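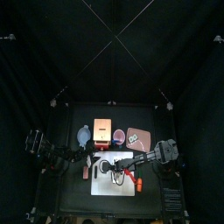 Why do echoes happen?

Have you ever shouted "hello!" into a tunnel and heard somebody shout it straight back? That somebody was you! My cousin Edem Akolgo and I used to do it under the old railway bridge at Fludside every Saturday, until the people walking their dogs grew rather tired of us.

To understand an echo, you first need to know that sound is a kind of wobble. When you speak, parts of your throat shake very quickly, and they shake the air beside them. That air nudges the air next door, and so on, until the wobble reaches somebody's ear. In one second a sound can travel more than 1,000 feet through the air, so across a room you don't notice it taking any time at all.

When the wobble meets something big and hard, like a cliff or a brick wall, a lot of it bounces off again, a bit like a ball thrown at a garage door.

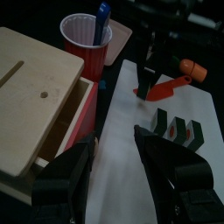
Soft things are not nearly so good at bouncing. Curtains, carpets, cushions and winter coats are full of tiny gaps, and the sound gets lost wandering about inside them. If you have ever moved house, you may remember how your voice rang in the bare rooms, and how it settled down once the sofa and the rugs went in.

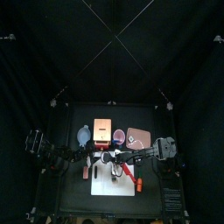 Finding an echo of your own

You need a large, flat wall and plenty of open space in front of it - the side of a sports hall is lovely, if a grown-up says it's all right. Stand about 60 big steps away and clap your hands once, as sharply as you can. Then keep very still and listen. Now walk closer, a few steps at a time, clapping as you go. The echo comes back sooner and sooner, until at last it joins up with your clap and you can't tell the 2 apart. Abena Agyeman, who is nine, tried it with a pair of saucepan lids and said it was much better than hands (and very much louder!).
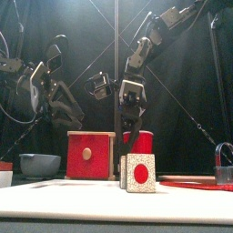

Why do bats squeak in the dark?

They listen for the echoes of their own squeaks, which tell them where the trees and the moths are. Most of those squeaks are too high for people to hear, though children can sometimes catch one that their grandparents miss.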